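Accueil Chroniques Maison Archives Contact

J'ai longtemps cru, comme ma mère, que le linge blanc méritait sa propre lessive, et je le crois encore – avec plus de tendresse que de rigueur, je l'avoue.

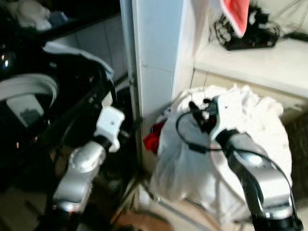

Le blanc en tas, un peu de rouge à côté.

Chutima Chuensuk, ma voisine de Clusau, mélange tout depuis 39 ans et s'en porte fort bien. Moi, un bout de tissu rouge près des draps me gâche la matinée.

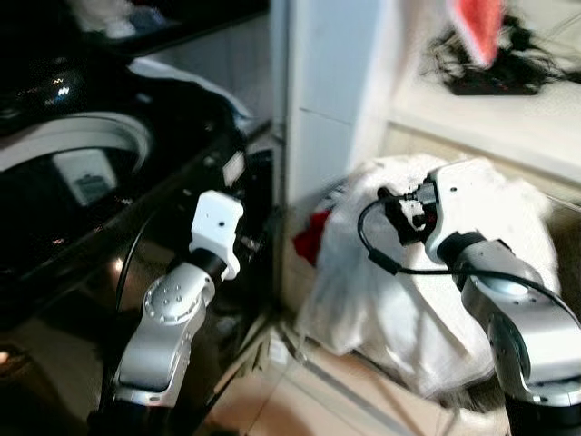
Le coin lessive et la machine noire.

On nous vend des buanderies vastes comme des salons, alors qu'un coin encombré suffit bien, pourvu qu'on y prenne son temps.

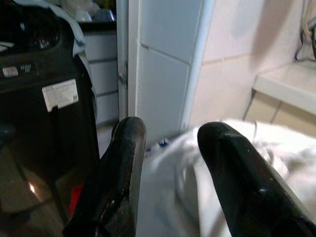
Tissu gris-bleu sur l'appareil, blanc froissé tout près.

Et puis il y a le geste que je préfère, celui de tendre l'étoffe entre deux prises et de regarder les plis avant de décider quoi que ce soit.
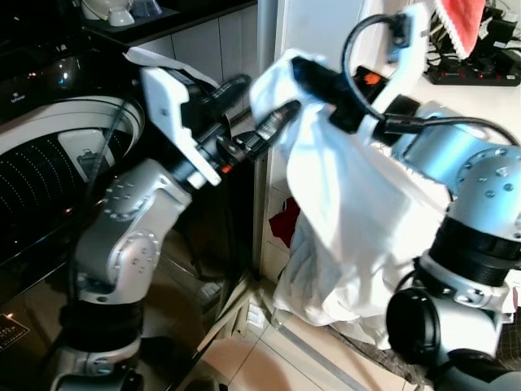

Grand tissu blanc déployé, la machine à côté.

En décembre, j'y ai passé des heures, et je ne les regrette pas.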